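4. Kitchen trial of the Histska kit

4.1 Setup

The Histska is sold as a complete hand-held demonstration kit: a two-finger gripper with a wide-angle camera, a charger, a set of spare fingers, and a license for the Cernley recording software. We bought one unit at list price and used it as delivered. The vendor had no part in the trial and did not see the results before submission.

Two operators recorded all demonstrations. Konrad Sikora had used similar devices before. Wanting Gu had not, and worked only from the printed quick-start guide. Each operator recorded 200 demonstrations, for a total of 400, divided evenly over 20 short kitchen tasks. Tasks were done at a table with ordinary household items. The operator read the task card, started a recording with the thumb switch, did the task once, and stopped the recording. A failed grasp was kept in the data and flagged afterward in Cernley.

4.2 Small food items

Food was included because the product page lists it as a supported use. The items in this group are small, and several of them have an uneven surface. The operator has to close the fingers far enough to hold the item without crushing it, and then carry it over the edge of a container or appliance. Figure 3 was recorded during the microwave task. The piece of meat is held upright between the fingertips at the opening of the oven, with most of the cavity still in view behind it.

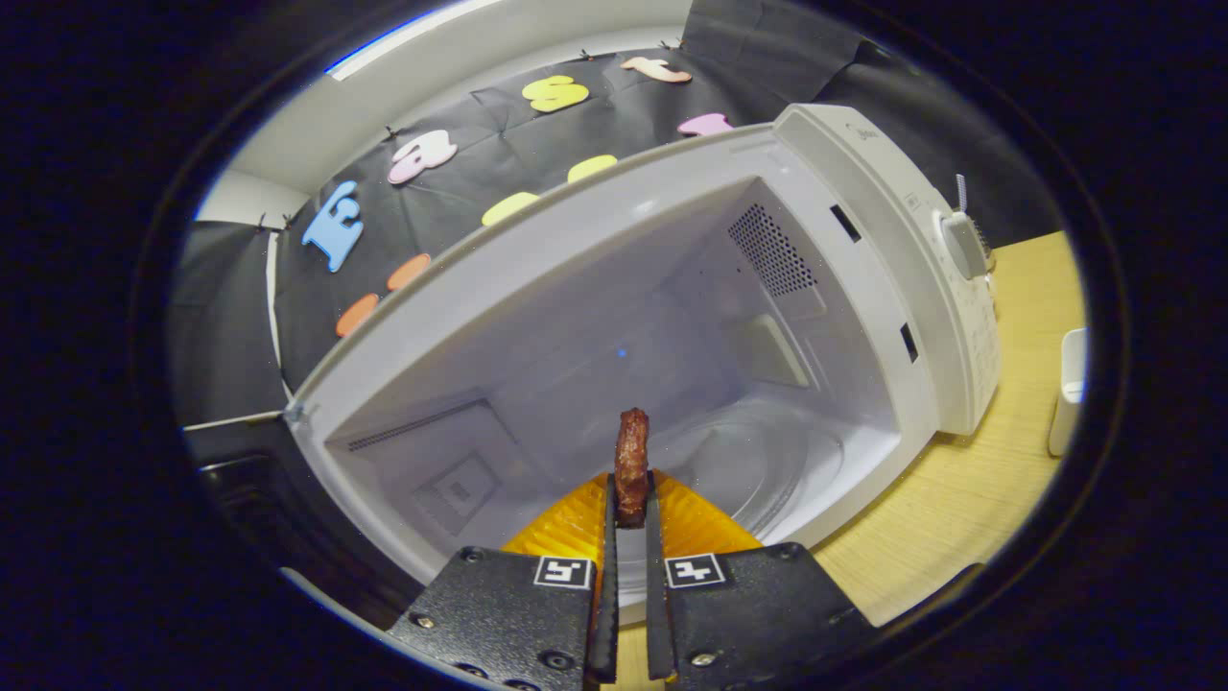

Figure 3. Microwave task, gripper camera view. A small piece of cooked meat is held at the open cavity.

The narrow fingers did well here. Both operators said that the ridged inner edges let them use less force than they expected. The main complaint was the width of the plates under the fingers. When the opening was small, the operator had to approach straight on and could not angle the wrist to either side. Of the recordings in this group, 13 were flagged as failed. Most of these were drops during the lift, and the remainder were contacts between a plate and the rim of a container.

Both plates carry a printed marker, and Cernley reads the finger opening from the pair. In 2 recordings the software lost one marker for long enough that the opening could not be filled in, and we removed those files from the later analysis.

4.3 Larger appliances and a crowded table

The second group of tasks concerned approach and placement near larger objects. An appliance of this size hides a good part of the table from the gripper camera, and the operator, who is free to look around it, may reach for things the camera has not yet recorded. Figure 4 gives a typical case. A mug and a mesh utensil holder stand on the right side of the appliance, and the mug is partly hidden by it.
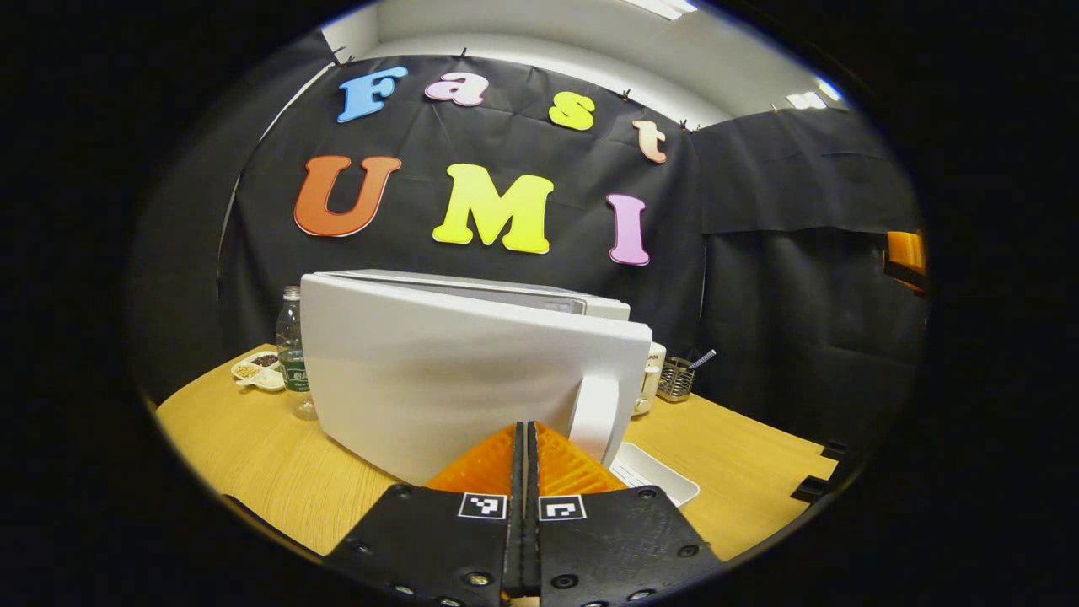 Figure 4. Gripper camera view of a white appliance on the table, with other items to either side and a shallow tray in front.

We asked both operators to pause with the gripper pulled back before each reach, so that every recording began with a wide view of the table. The quick-start guide does not mention this step. Gu skipped it in her first session, and those demonstrations were recorded again. After that, tracking held through all the tasks in this group, including the ones that ended close to a large plain surface. The vendor's guide warns against such surfaces, and we had expected more trouble with them.

4.4 Operator effort

Sikora worked faster than Gu at the start, but the gap had mostly closed by the last session. Both reported a tired wrist after long runs. The weight sits well forward of the handle, and the strap supplied with the kit did little to help. We switched to shorter sessions with a rest between tasks and kept to that schedule for the remaining recordings.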